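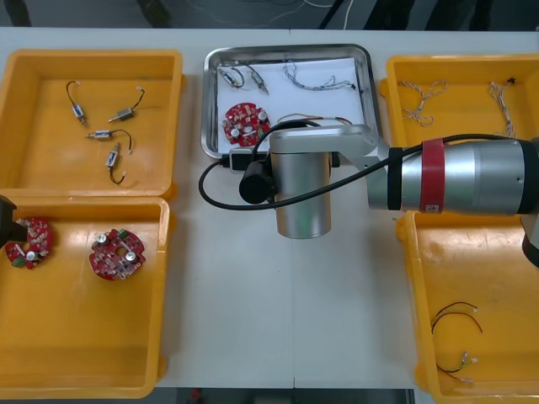 **Xuelian Guo**
*Purchasing assistant, Odamine*

I went to the Briltano open day on a Saturday in November. The plant is 11 stops out on the tram, then a short walk past the Esa warehouse. Doors opened in the morning and I signed in at the gate as visitor 423.

My main interest was small motors and the boards that go with them. We buy both, and I had only ever seen them as lines on an order.

The parts tables were in the second hall. Motors and boards were kept apart in yellow plastic bins, a shallow one for the motors and a deeper one for the boards. The motors are tiny, with a silver body, a short shaft and two thin dark leads that end in a small white connector. The leads curl whichever way they like. I asked if that caused trouble and was told that tangled leads are the most common complaint from customers.

The boards are round and red, with a hole in the center and parts packed tightly over the surface. I had expected green, going by the ones we get from Priedītis.

In the middle of the table was a steel tray lined with white paper, with two motors, a board and a twisted wire harness in several colors. I liked the paper. Small parts show up well on it, and I plan to suggest it for our receiving bench, where we still tip things out onto bare metal.

The talk after lunch ran some 60 minutes and was mostly about packing. Motors ship in cartons of 2,488, an odd number that comes from the way the inner trays stack. We can't order half a carton. I asked twice.

Coffee was free, lunch was not. Parking is limited, so take the tram. The price list is in the shared folder under Briltano, and I still need to get lead times for the harness.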